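Minutes of the Eklow House residents' get-together, April 2023
Bedding, clothes and the back bedroom
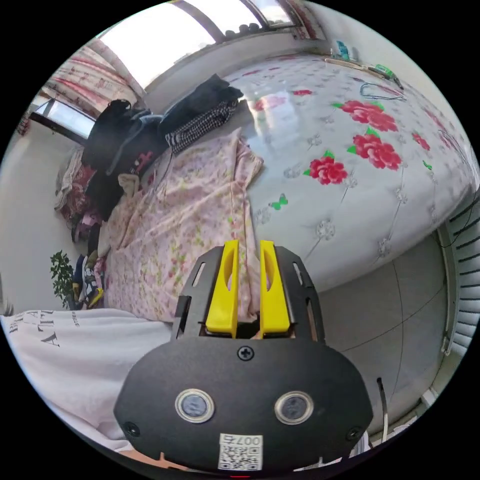
What are we going to do with all the bedding before the new people move in?
Wash it, fold it and keep it in the house, apart from anything with a hole in it, which goes to the textile bank.

I took the notes again as my handwriting is apparently the least bad. Wichai Kamolrat was in the chair (the comfy one) and we began late because the kettle was on.

Last time's minutes
Agreed, after I changed "sheets" to "sheets and pillowcases". The matter of the airing cupboard door is still open, and so is the door.

The bed
We spent longest on this. Wichai would like the pink floral sheet stripped off and washed on its own, as he doesn't trust the pink. I said it has been through the machine plenty of times and never coloured a thing, but I was outvoted, so on its own it goes. The quilted comforter with the big red roses is staying – I spoke up for it rather loudly, I admit. It's cheerful, there's a little green butterfly near the bottom, and I don't care if it clashes with the curtain. It won't fit in our machine, so I'll take it to the Flinum launderette and pay from the kitty. We have £400 in there, so please don't all look at me like that.

Clothes
The heap on the bed needs sorting by whoever recognises any of it. So far we have something black, something in black-and-white check, a dark jacket with red lettering and a beige cloth that could be anyone's. Same goes for the folded pile near the floor, the pink, blue and yellow one. Please don't move that pile onto the bed to "help". Anything left when we next meet goes in the Brestura charity bags. We have 6 bags and I'd like to fill 2 at most.

Windows and plant
Everything comes off the window ledge so it can be wiped down, then goes back. The pink-and-white curtain can be washed with the pillowcases. The potted plant stays where it is against the white wall, and I'm watering it, so please would everyone else stop.

Odds and ends
The cable on the comforter wants coiling up and putting in the hall drawer. The wooden board by the wall can stay until we decide about shelves. Wichai asked if the green-and-white box could be used for spare buttons and we said to look inside it first.

Any other business
The stone over our front door says 1861 and Wichai would like it scrubbed. It was felt he could scrub it. A short chat followed about Lã, the new wool wash, which smells lovely and costs too much – I'll buy one bottle and we'll see.

Next meeting in June, same kitchen. Wichai is bringing the biscuits, and I'm to bring the launderette receipt.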